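Can Your Typing Give Away Your Personality? My Term Project
Conall Duggan, Bivbridge College, Psychology and Computing elective

I got the idea for this project from my sister, who reckons she can tell what mood I'm in from the noise my keyboard makes in the next room. She's right more often than I'd like. So when our teacher asked for a topic that mixed behaviour with machine learning, I wanted to see if a computer could do something similar, only with personality and not mood.

I should say what I mean by personality. I used the Big Five, the one most of our textbook chapter is built on (openness, conscientiousness, extraversion, agreeableness and neuroticism). I left openness out in the end because the short questionnaire I used only had two items for it and the answers were all over the shop.

What I did

I put a sign-up sheet in the library in January and got 77 people, mostly from my year plus a few teachers and somebody's very keen nan. Six of them never finished the questionnaire, so everything from here on is based on 71. Each person filled in the questionnaire, then copied out a paragraph, then wrote whatever they liked for five minutes on the topic "a meal I remember". I picked food because everyone has something to say about it, and people stop thinking about their typing once they get going on their grandmother's dumplings!
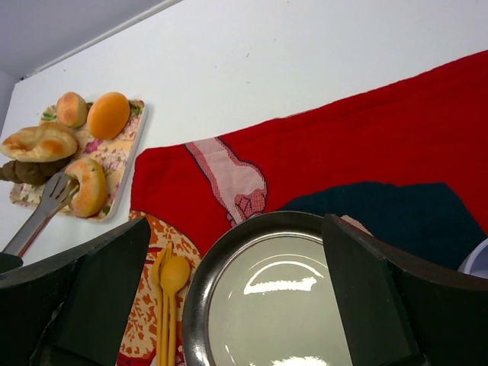
Figure 1. Toy bread and pastry on a rose-patterned tray.

A little program called Bavavham logged when each key went down and came back up. It's free and fairly ugly but it does the job. It did not keep the actual letters, which I was pretty firm about, and I told everybody so before they started. From the timings I worked out 134 features per person: how long keys were held, the gaps between them, how often backspace got hit, how long people paused after a full stop, that sort of thing. Then I trained a random forest to sort each person into the high or low half for each trait. With so few people I used leave-one-out testing, where you train on everybody except one and then guess that one, over and over until my laptop fan sounded like a hair dryer.

What I found

Conscientiousness came out best. The model put 59 per cent of people in the correct half, where flipping a coin would get you 50. I was over the moon for an afternoon, and then Ms Khumalo made me shuffle the labels and run it again a heap of times, and quite a few of the shuffled runs did just as well. So I can't claim much there. Extraversion was a bit lower, and agreeableness and neuroticism were no better than guessing (neuroticism was slightly worse, which stung).

The features the conscientiousness model leaned on were mostly to do with backspacing. People in the high half tended to go back and fix a typo straight away, and people in the low half let a few pile up. It's a nice story and I'd love it to be true, but I had far more features than people, and with that many columns something is always going to line up by accident.

The free writing was much more use than the copying. When people copy, they keep glancing up at the paragraph, and all those glances turn into pauses that swamp everything else. I wish I'd dropped the copying task and made the free writing twice as long.

Problems

The keyboards were a mess. Half my sessions were on the library desktops and the rest on people's own laptops, and key travel makes a real difference to hold times. For a while I had a model that seemed brilliant at spotting extraverts and was really spotting who had brought their own laptop. I fixed that by scaling the timings within each type of machine, but I'd sooner have used one keyboard for everyone.

Touch typists were the other headache. Betumberg Primary, where a lot of us went, taught typing properly, and those people are just faster at everything. I didn't ask about it on the form, so I couldn't take it out of the results.

The bit that bothers me

I kept wondering whether I'd want this to work. Plenty of websites could log key timings without you noticing, and if a school or a boss had a program that labelled people careless from their backspace key, I'd be pretty cranky about it, especially on results like mine. Two people asked to see their predicted traits and I said no, and I'd say no again. One of them is still annoyed with me.

Next time I'd get more people, choose maybe ten features before looking at any data, and have everyone come back a week later to see if their typing even matches itself. I've kept my scripts and the timing files (no names on them) on the class drive if anyone in next year's group wants a head start.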